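Gripper and camera comparison for bench glassware handling
Second progress report to the funder
8 November 2019

Where we stand

The grant pays for us to answer a fairly narrow question: can a bought-in arm and gripper put away and fetch ordinary school-type glassware well enough to be worth a technician's time? At the half-way point our answer is still "sometimes", and we would ask you to read the better numbers below with some care.

Since the last report we have finished the Zutinel gripper runs and started on the Rotis. The Villalba controller has been in use throughout. The third item on the original list, the Riltamitz soft gripper, was delivered late with the wrong mounting plate and has not been tested at all. We have stopped promising dates for it.

Results so far

The Zutinel was given 200 pick attempts on mixed glassware. It completed 72 per cent of them without help. The supplier's own talk of near-perfect picking may well be right for cardboard boxes, but clear glass in a white bin is a different job, and we have not been able to get close to that claim.

Most of the failures were failures to see the thing properly. The fixed camera loses the edge of a beaker against white plastic, guesses a position, and the arm closes on air or knocks the rim. The wrist camera does better at short range, but it has to be in more or less the right place before it is any use, and it depends on the fixed camera to get it there. Having two cameras has therefore helped less than we said it would in the proposal.
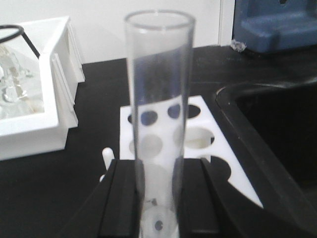
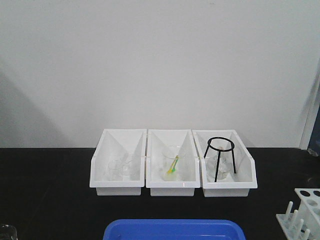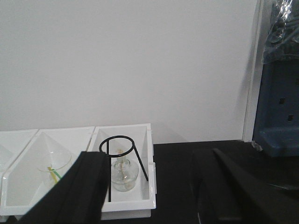 The bench with glassware and white storage bins, from the wrist camera (first and third) and the fixed camera (second).

Tall pieces are the other weak point. A low grip leaves a lot of glass above the fingers, and any small error in the wrist angle is much larger at the rim. Gripping higher cures the sway but makes it harder to set the piece down among its neighbours. We tried slowing the arm by 20 per cent. That made the runs longer and more pleasant to watch, and the success rate hardly moved, so we have gone back to the original speed.

We also looked at finger force. The Villalba software offers a "delicate" setting which sounds like the right choice for glass. In use it let pieces turn in the fingers during the lift, and we now set the force by hand for each type of item. This is fiddly work. It also weakens the argument that the system can be handed to a technician with no training, and the final report will have to say so.

The Rotis has had only 20 attempts, all on short beakers. It looks good. We do not want to draw anything from that, as the Zutinel also looked good on short beakers in its first week.

What we would change

The item list in the proposal was too wide. Funnels, stands and anything with thin legs each need their own grip, and time spent on them came straight out of the comparison between grippers. We suggest dropping the stands from the scored runs and keeping them as a side test. The bins could also be swapped for darker ones. This would almost certainly raise the scores, but the white bins are what people have in their stores, and we are wary of improving the result by making the question easier. If you would like both figures we can run both, at the cost of some Rotis time.

Money and time

Spending is within budget, mainly because the Riltamitz has not been paid for. Breakages have been lower than we allowed for. Staff time is over, and nearly all of the extra has gone on calibration, which has to be repeated whenever either camera is moved.

Next period

Full Rotis runs on the same items and in the same layout as the Zutinel, so that the two can be set side by side. A repeat of the tall glassware runs with a higher grip. A decision from you on the bin question and on whether to go on waiting for the Riltamitz; our own view is that a fair test of two grippers is worth more than a rushed test of three. The final report is still due in March and we expect to meet that, provided the list of items does not grow again.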